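Drindex Two-Arm Bench
Equipment and methods, Lurnovmont Laboratory

The Drindex bench is a table-top manipulation station with two arms, used at Lurnovmont for the study of kitchen and household tasks. It is available to resident groups and, by written agreement, to visiting researchers. Each arm carries a two-fingered gripper, and both arms may be operated together or singly.

The bench is the reference platform for the Mukis method, developed under Kuldeep Dixit. Mukis trains a single policy on short demonstrations in which the objects on the table are moved between recordings while the instruction is kept the same. The aim is to reduce the policy's reliance on fixed positions, a common cause of failure when a trained system is transferred to a new table.

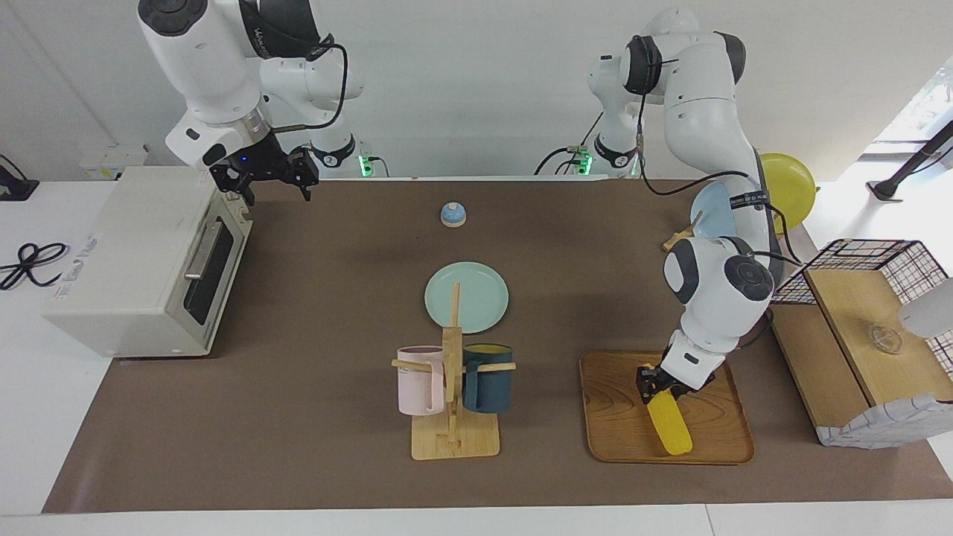 The standard training set for one task consists of 300 demonstrations, each no longer than 40 seconds. A further 15 layouts are withheld for evaluation. In the most recent trials, policies trained with Mukis completed more of the withheld layouts than those trained on a fixed layout, with the clearest gains in tasks requiring an object to be grasped at one end. Results for hinged doors were mixed and are under review.

Groups wishing to compare their own methods may request the Goel object list, which sets out the household items approved for use on the bench. Items outside the list require approval before use. Loads must not exceed 500 grams per arm.

Bookings are accepted by the half day. The bench is closed for calibration during the first week of March. Requests should state the task, the number of demonstrations planned and the name of the responsible operator.

Page last revised: 2019-11-03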